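3. The small household table as a place where things gather

3.1 Setting

This section turns from the interviews to the tables themselves. Over 200 tables are included in the wider study, and the one discussed first belongs to a group we came to call "borrowed surfaces": tables dressed in textiles that were made for some other part of the home. We were delighted by how much there was to say about them. A table of this kind tells us about storage, light, eating and decoration all at once, and it does so with very ordinary goods.
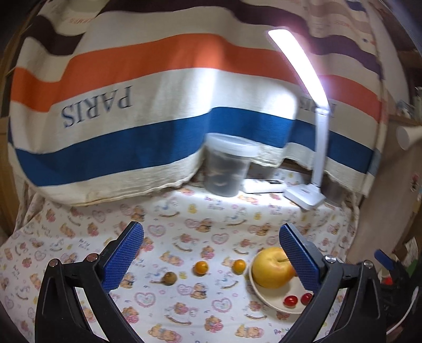
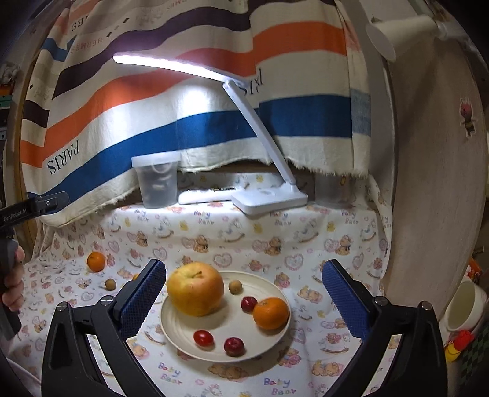
Figure 2. Two views of the same table, with its nursery-print cloth, striped blanket and desk lamp. The plate of fruit is in both views.

Earlier writing on domestic surfaces has tended to sort them by the job they are sold for. A desk is for work, a dining table is for meals, a shelf is for keeping. Vương's account of rented rooms was the first we know of to question this seriously, and we follow it gladly. In that account a surface is described by what has come to rest on it, and by how easily one use gives way to the next. We add a second question, which is how the textiles on and around a surface help to hold these uses together.

3.2 Cloth as a boundary

The tablecloth does a great deal of work in homes of this group. It marks out a stretch of table as one place, whatever stands on it. Teddy bears, hearts and rocking horses belong, by the habits of the shops, to the nursery, and yet many people who took part in our interviews used prints of this sort with no child in mind. They spoke of softness, of cheerfulness, of a pattern that was already in the cupboard. One person told us that a busy print was the kindest thing you could put under a meal, as crumbs and small stains simply joined the bears.

We find this a lovely remark and also a useful one. A repeating print gives the eye an even ground, so that a lamp base, a lidded container and a plate can share it without any of them looking out of place. Plain cloths behaved differently in our material. People with plain cloths moved things off them before eating far more readily, and they were more likely to describe the table as "untidy" when asked about it in the evening.

The hanging blanket plays a related part. Broad bands of orange and blue on a cream ground close off the back of the table and give it something close to a wall of its own. Lettering on such blankets ("PARIS" can be read on this one) was hardly ever mentioned by the people who owned them. When Đạt Lâm, who carried out the interviews, asked directly about the words on textiles, the usual answer was a shrug, followed by warm and detailed talk about weight, washing and warmth. Colour mattered too. Several people could name the exact season in which a blanket came out, and February was the month in which most of them had gone up.

3.3 Fruit on a plate, fruit on the cloth

Fruit gave us some of our richest material. In the coding we separate fruit that is plated from fruit that is loose, and the table in Figure 2 has both: an apple and a mandarin are on the plate with several smaller fruits, while another mandarin and a longan lie on the cloth beside it. Mixed plates of this kind came up again and again in the interviews under the general name of "the fruit", as in "pass the fruit" or "mind the fruit". Nobody we spoke to had a separate word for the pieces that were off the plate. They were still the fruit.

This suggests that the rim of a plate is a weaker line than we had supposed. We had expected it to work like the edge of a drawer, with an inside and an outside. What people described was closer to a centre with a neighbourhood. Round fruit helps here, of course. A mandarin is a thing that can be set down anywhere and picked up again without fuss, and it comes with its own wrapping. Cut fruit was never reported loose, and very small fruit only seldom.

Size seems to matter within the plate as well. Where a large fruit and several small ones share a dish, people tended to speak of the large one first and to treat the others as its company. We asked participants to draw their fruit plates from memory, and the drawings nearly always began with the biggest piece. We would love to see this followed up with a larger set of drawings, and with fruit that differs more in colour than in size.

3.4 Light and the useful part of the table

A desk lamp on a table that also holds food is a common sight in our material, and it deserves more attention than it has had. The long bar lamps now sold for study throw an even light over a wide patch, and that patch becomes the part of the table where things get done. Reading, peeling, sewing and sorting were all placed there by the people we interviewed. Objects needed less often, such as lidded containers and remote controls, were said to drift to the back.

We tested this drift in 12 of the homes by asking people to keep a short written diary of their table, with one entry in the morning and another after the evening meal. In 6 of them, the lidded containers stayed at the back for the full length of the diary. The entries are a pleasure to read. One writer noted on a Wednesday that the remote had "gone to live with the jar again", and several others used similar language of visiting and settling. The full entries are given in the Drosance archive with the names removed.

Lamps were seldom moved at all. Even where a lamp took up a good part of the working area, people preferred to arrange the other things with its base in mind — a habit that fits well with Vương's idea of "anchors", the few objects on a surface that the rest have to respect. We would extend the idea to textiles. A hanging blanket cannot be reached past or slid aside, and a tablecloth cannot be shifted without lifting everything on it. Both are anchors in the fullest sense, and both are missing from the standard list.

3.5 Coding

Each table was coded by 2 readers working apart, using the Vamow scheme with our added headings for textiles and for loose food. Disagreements were few and mostly concerned containers, where a reader had to decide if the contents counted as stored or as waiting to be used. Where no agreement could be reached we kept both codes. The headings for lamps, remotes and cups were left as they stand in the original scheme.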